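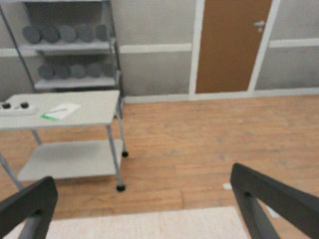
White rolling cart with a second shelf, metal shelving behind it

Rolling cart or fixed bench for a small garage?

I'm setting up a work area in a one-car garage and have room for either a fixed bench along the side wall or a rolling cart with shelving behind it. The car has to come in at night from November to April, so floor space matters. I mostly do small repairs, sharpening and some soldering. The cart I'm looking at is the Flasent two-shelf, rated for 180 pounds. A bench kit from Kazmi costs a little more. Has anyone used a cart as their main work surface? Does it move when you push on it?

Posted 29/08/2025

Parveen Soomro
I have used a cart as my only bench for 5 years. For soldering and small repairs it's fine. For sharpening it moves a little even with the wheels locked, so I push it against the wall first. Check that all four wheels lock. On mine only two did and I replaced the others.

Put the heavy things on the lower shelf. Mine was top-heavy until I moved the grinder down. If you keep a power strip on top, unplug it from the wall before you roll the cart anywhere. I forgot once and bent the prongs.

Measure the height too. Carts tend to be lower than a bench, and my back noticed after an hour. I ended up using a stool.

brivthorpe_dan
get the bench. carts are for carrying stuff

Cirar77
Depends on the floor. My garage slopes 7 inches from the back wall to the door and a cart would not stay level there. I put in a fold-down bench with two brackets screwed into the studs. It drops flat when the car is in and takes a vise if you bolt through the top. I have not tried the Kazmi kit. If your floor is level the cart should be OK for soldering, but I would not hammer on it.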